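Ticket 3268
Subject: Blocks set, colors in wrong trays
Opened by: Helmi Tuominen
Site: Urnham, sorting table
Status: Open

Helmi T., 9:40
The Koivisto sheet says each tray gets blocks of its own color. Our trays are white, orange-yellow and teal. Our blocks are red, black and lime green. Not one of them matches. Did we get the wrong trays or the wrong blocks?

Lodeck Supplies, 10:15
Thanks for getting in touch. Trays and blocks are packed together, so a mismatch is unlikely. Please check that the set is complete.

Helmi T., 10:52
"Unlikely" is not an answer. I have the trays in front of me.
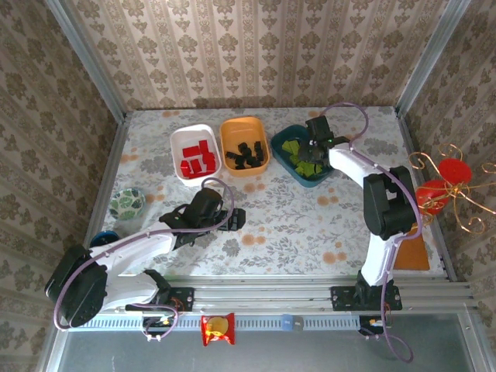 Attachment 1: back row, left to right: red in white tray, black in orange-yellow, green in teal.

The bowl with the leaf pattern is ours, please don't count it as a part.

Lodeck Supplies, 11:30
We see the three trays. There is also a flat orange pad on the right side of the table. Could that be the sorting card for the set?

Helmi T., 11:48
I doubt it. Your parts list has no card on it, orange or otherwise. I'm also not convinced the sheet and the list are for the same set, as one says Koivisto and the other says Halten. Which one did we pay for?

Lodeck Supplies, 1:20
The Halten list may be an older version. We suggest going by position and ignoring tray color for now. Passed to level 2.

Helmi T., 1:34
We already go by position. I want the right sheet. Leave this open.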